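Two-arm sorting bench: what should I budget for besides the arms?

Posted in Small Automation, 23 Jun 2018

bench_and_bins

Hi all, first post, so be gentle. I run a little parts-packing business and I've finally talked myself into getting two small arms for sorting. Little items out of one bin and into another, nothing heavy, nothing fast. I have $3000 set aside for everything that isn't an arm, and I'd like to know if I'm kidding myself.

My plan so far is to bolt both arms to an old steel desk I already own, buy a stack of bins at the discount store, and call it a day. The Uria sales guy is trying to sell me their full workstation and it eats nearly the whole amount before I've bought a single cable. He's very nice about it, but still!

So, do I need a special table? What did you forget to buy? And do the bins matter at all, or is a bin a bin? I'd like to order before the summer discount runs out, and I have room for a table up to 8 feet long, though shorter would be better for me.

Grulleo

Skip the workstation, your desk is fine. I've had one arm clamped to a desk for ages and never had a problem. Spend the money on better grippers.

prirkesent_shop

I'd go the other way on the desk, sorry Grulleo. One arm on a desk is okay. With two of them swinging at once mine walked across the floor, and every time it moved I had to teach the positions all over again. I put up with that until January and then gave in and built a proper frame.

You don't need the Uria one though. I bought plain aluminum extrusion, the kind with slots down the sides, and dropped a butcher-block top in the middle. The slots are what you're paying for. You can slide an arm base a little this way or that, add a bracket wherever you want one, and you never drill a hole you'll regret. Our setup looks like this, with sorting bins out:

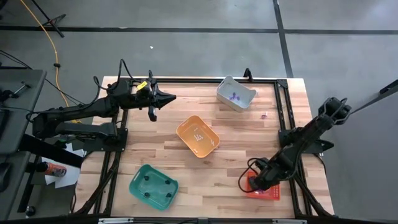
Both arms on the side rails, bins in between, wood top left bare.

Now for the stuff I forgot to budget for, and I forgot a lot. Cables first! The ones that come in the box are always cut for somebody else's table. Measure from the wall to the rail, then up along the arm, then leave enough for a big loop at every joint, and buy that length. I bought short ones, then bought longer ones, and the short ones are in a drawer if you want them. Get a few rolls of floor tape too, it's cheap and it keeps people's feet (and carts) where they should be.

Then there's the furniture that isn't the table. You'll want a separate desk next to it for whatever won't fit on the rails, plus a couple of clamp mounts and a tripod. I put $200 aside for "odds and ends" and spent it before the top was even screwed down. Double it if you can.

On bins, please don't buy a matching stack. Get different colors, because it makes it so much easier to tell your helper which one goes where, and get one or two with holes in the sides or bottom if your parts shed dust. Check the bottoms as well. Some have printing on them and some have little feet, and I'd want to know that before setting small parts inside. Buy one of each, try them with your real parts, then buy the rest. Mine slide when they're bumped, so leave a few bucks for grippy mat. I still haven't bought any and I keep meaning to.

As for size, you won't need anything close to 8 feet. Lay tape on the floor, get the reach numbers off the arm sheet, and make sure both arms can get to the middle. A long table just gives you two ends that neither arm can use.

I think your number is okay if you build the frame yourself. If you buy one ready-made, ask for the price with delivery, because extrusion is heavy and mine came on a pallet.

eshun_side_door

Agree with most of the above. Two small things to add. Ask Uria if they'll sell you the arm mounting plates by themselves. Eshun did that for me and it saved a weekend of drilling. And order spare gripper fingers with the first shipment, since paying freight later on a tiny box of fingers hurts.

I'd also hold some of the money back until the arms are running. You'll know a lot more about what you need after the first week.

bench_and_bins

Thank you both, this is super helpful! Desk idea is dead. I'm pricing extrusion tonight and I'll ask about the plates. prirkesent_shop, what thickness is your wood top? And did you seal it or leave it as it came?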